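Changes to staff parking and end-of-trip facilities

Resurfacing of the Relter Street car park will commence in March. The lower level will be closed for the duration of the works, and 79 bays will be unavailable. Permit holders are asked to use the Pasik Lane entrance, where temporary bays have been marked.

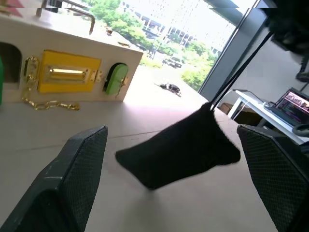 Facilities and Property Services

Permits issued for the lower level will be honoured at Pasik Lane without further application. Accessible bays have been relocated to the northern side of the Zametti Building – the ramp at that entrance remains open at all hours. Vehicles left on the lower level after 6 pm on the day before closure may be moved at the owner's expense.
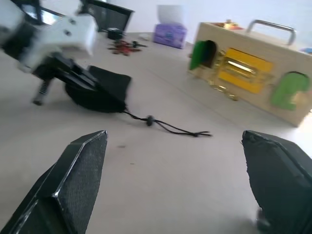

Bicycle storage and lockers

The bicycle cage beside the Delić Wing will remain open, with 18 additional racks installed for the period of the works. Lockers are allocated for a term of 2 months and must be cleared on expiry. A replacement key attracts a fee of $20, payable at the enquiries counter.

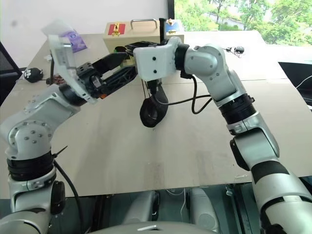

Two arms meeting over the tabletop.

Enquiries regarding permits should be directed to the service desk.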